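Home Guides Visits Workshops Contact

How to run a bag-opening demonstration on a robot open day

Jul 20, 2020
By Līga Šimkus

When we first began letting visitors in to see the robots at Pekness, we made the mistake most people make and planned something grand. There was a whole kitchen sequence, with a running order and a printed sheet, and by the second group of the morning everybody had drifted over to the corner where one of the arms was being taught to open a bag. I've been putting bags on the programme ever since, and as I'm now asked fairly often how we do it, I thought I'd write it all down properly (with a cup of tea at my elbow, so do forgive me if I wander a bit).

Choosing the task

Pick a job your visitors have done themselves, preferably one they have grumbled over. Opening a thin plastic bag is lovely for this. The stuff has no shape of its own, it clings, it folds back on itself, and a robot that can lift a box all day long may still make a dreadful muddle of it. Your visitors will understand the difficulty straight away, without any talk from you about degrees of freedom.

Setting the corner up

1. Find a bit of plain wall and put one small piece of furniture against it. We use a little bedside cabinet with an open space under the drawer, and the arms work just in front of that.

2. Heap your bags on the floor to one side. Don't smooth them out or stack them! A crumpled heap is much closer to what people have at home.

3. Check where your cables run before you open the doors, and then check again after the first group has gone through.

4. Keep your visitors back behind a line. A strip of tape on the carpet does very well, and children are surprisingly good about it if you let one of them be in charge.
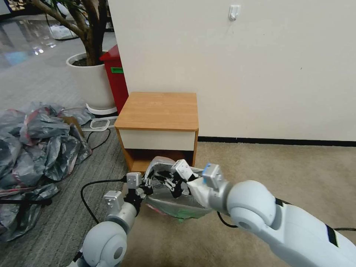 Both hands at the bag, in front of the cabinet's lower opening.

Running it

Start with a bag in your own hands. Ask someone at the front to open one as well, slowly, and to tell everybody what their fingers are doing. Most people find they pinch one side, hold it still and work the other hand in, and they are usually rather pleased to have noticed. Then let the robot have its turn.

Go through the attempt in the same order you used for the person — first the pinch, then the reach inside, then the spreading. Say each part out loud just before it comes. If the bag slips, leave a pause and let people talk among themselves, as that's when the good questions turn up. Have a second bag ready and simply begin again.

I'd allow ten minutes for each group, and a bit longer if there are teachers in it. At the Huanca open day last September we tried to squeeze it into five, and I spent the whole afternoon talking over the top of the arms, which did nobody any good.

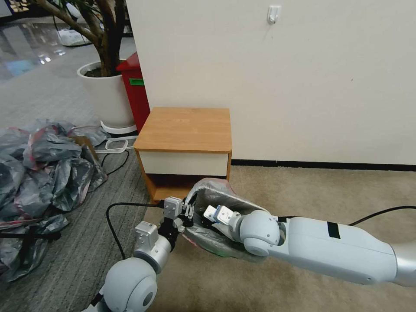 Could you slow the arms right down for the first attempt, asked Nindell in the comments, so that people at the back can follow which hand is doing the holding? We've tried it since and it works very nicely. Run the first attempt at half your usual speed, then the next at the normal pace, and tell people beforehand which one they're getting.

Afterwards

Stop the arms fully before anybody steps over the line, however politely they ask. Once everything is still, let people come forward a few at a time for a closer look at the hands, and keep a few spare bags by you for those who'd like another go themselves. Put the heap back as it was before you call in the next group.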